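4. 評価対象と実験条件

4.1 対象キットの構成

本節では、卓上調理補助向けの後付けキットKuvell(Promari製)を対象に行った操作実験について述べる。Kuvellは、把持部、手先センサの取付金具、容器操作用の動作ライブラリからなり、既存の協働ロボットアームに装着して用いる。動作ライブラリには、把持、持ち上げ、移送、傾け、注ぎ、返却の6種の基本動作が収められており、利用者は設定画面で容器の種別と目標位置を指定する。把持力は容器の種別ごとに初期値が与えられているが、本評価では初期値のまま使用し、個別の調整は行わなかった。

比較のため、同じ用途をうたうDerskaの動作ライブラリも同一のアームに導入した。Derskaは把持部を含まないソフトウェアのみの製品であり、把持部にはKuvell付属のものを共用した。したがって、以下で示す差は主として把持点の推定と軌道生成の違いによるものと考えられる。

4.2 作業環境

作業は白色の卓上で行い、背後に白布を張った。容器には、材質と光学的性質の異なるものを選んだ。透明または半透明の樹脂容器、ステンレス製のタンブラー、ガラス瓶などである。背景と容器の明度差が小さい条件では輪郭の抽出が不安定になりやすく、製品カタログに記載された推奨環境よりも厳しい設定といえる。照明は室内灯のみとし、追加の光源は用いていない。

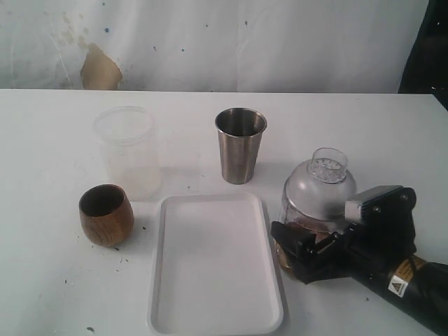
図3 ガラス瓶の把持。手前中央は白色トレイ、左は木製カップ。

ガラス瓶の操作では、グリッパの指が胴の下部を側方から挟む。瓶を傾けた姿勢では首が上を向くため、内容物の位置と重心が直立時と異なり、把持点の選択が結果に影響する。Kuvellのライブラリは胴部の曲率から把持高さを決める方式をとり、Derskaは容器全体の外接直方体から決める方式をとる。肩の丸い瓶では、後者の把持点が高めに出る傾向が認められた。

4.3 手順

各製品につき100試行、計200試行を実施した。1試行は、待機姿勢から対象容器に接近し、指定された基本動作を終えて待機姿勢に戻るまでとした。容器の配置は20試行ごとに変更し、変更後の配置は両製品で共通とした。容器の転倒、落下、または安全停止が生じた場合を失敗とし、目標位置からのずれは成否の判定に含めず別に記録した。

失敗時の再試行は行っていない。実際の運用では自動再試行を有効にする利用者が多いと思われるが、再試行を含めると、初回の把持点推定の良否が結果に表れにくくなるためである。

4.4 透明容器の扱い

透明容器については、奥行き計測の欠損が主な課題であった。白い卓面の上では容器の壁を通して卓面が見え、カラー画像だけでは縁の位置を定めにくい。Kuvellには欠損領域を容器の形状モデルで補う機能があり、計量カップのように開口部が上を向いた容器では補完が安定していた。一方、伏せた椀状の容器では開口部を上面側に誤って推定することがあり、接近経路が不要に高くなった。

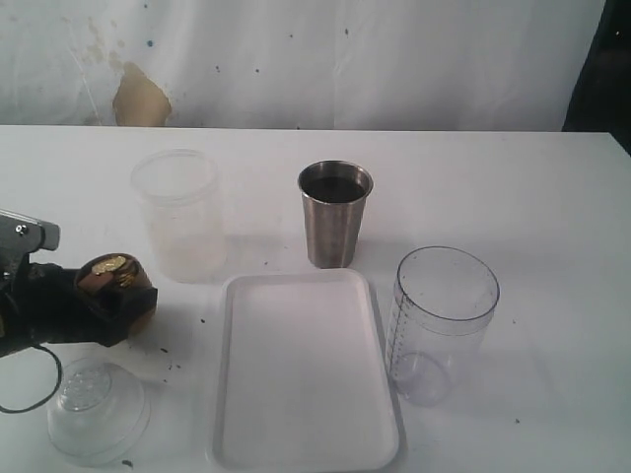 Gwendolyn Ambroseからは、形状補完の評価を成否だけで行うと接近経路の冗長さが見落とされるので、所要時間も併記すべきだとの意見が寄せられた。この指摘を受け、次節の表には1試行あたりの所要時間の中央値を加えた。

4.5 保守と導入作業

導入に要する作業も評価の対象とした。Kuvellの取付金具はねじで固定する構造で、専用工具は必要としない。センサの位置合わせは付属の校正板を用いて行う。手順書は校正板の置き方について説明が不足しており、初回の校正では板を裏返しに置いたため、やり直しが生じた。

ケーブルの取り回しは利用者に任されている。アームの可動範囲が広い配置では、たるみの量を事前に確認しておくことが望ましい。Derskaは追加の部品がないぶん導入が早いが、把持部の寸法を手入力する必要があり、入力値の誤りは画面上で警告されない。

なお、両製品とも評価期間中にソフトウェアの更新が公表されたが、条件をそろえるため、開始時の版を最後まで使用した。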